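Questions we get asked about machines and chores

Last updated 20th January

Can I buy a robot that tidies the kitchen?
Not one we would recommend. There are arms that can put away a known set of items in a known cupboard. Move the cupboard or change the items and most of them need setting up again.

Which chores are closest to being solved?
Floors, and they have been for years. After that, moving boxes and trays of a fixed size, which is shop-floor work more than housework. Volard has had two arms loading trays at its Flultby site since April, and they run for most of a shift without help.

Why is putting food containers away so difficult?
Lids slip, glass is heavy for its size and clear sides are hard for a camera to read. Wire baskets and racks bring their own trouble, as a fingertip or a corner can catch in the mesh. A person sorts this out by feel. Most grippers have very little feel.

How do the machines learn a job like that?
Often from people. Someone does the job many times over with a gripper held in each hand, and the movements are recorded. The arm is then trained on those recordings. Gertraud Sutter, who runs our training sessions, asks people to work at their normal pace and to leave their mistakes in.

How well do they do afterwards?
It depends on the job. In our last test with the Nekitix arm, 77 tries at putting a lidded container on a shelf gave 18 failures. Of those, 11 were drops and the rest were time-outs. For a factory that is too many. At home it would mean a lot of broken glass.

Will they replace shop staff?
We don't expect it soon. Lorcan Nic Aodha looks after the shelving trial at Ocampo and still has a member of staff beside each machine. Their hours have not been cut.

Are they safe around children and pets?
The arms we test are not sold for use in homes and should not be used there. Ask the maker for the safety paperwork before you let any arm run near people.

Can I come and try the hand grippers?
Yes, if you are over eighteen. Sessions last two hours and you need no experience. Wear sleeves that fit closely at the wrist, and write to us first so that we can book you a table.
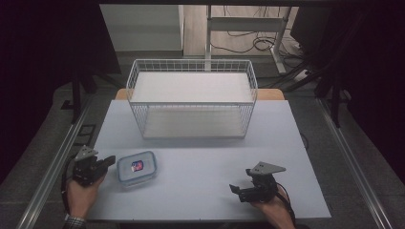
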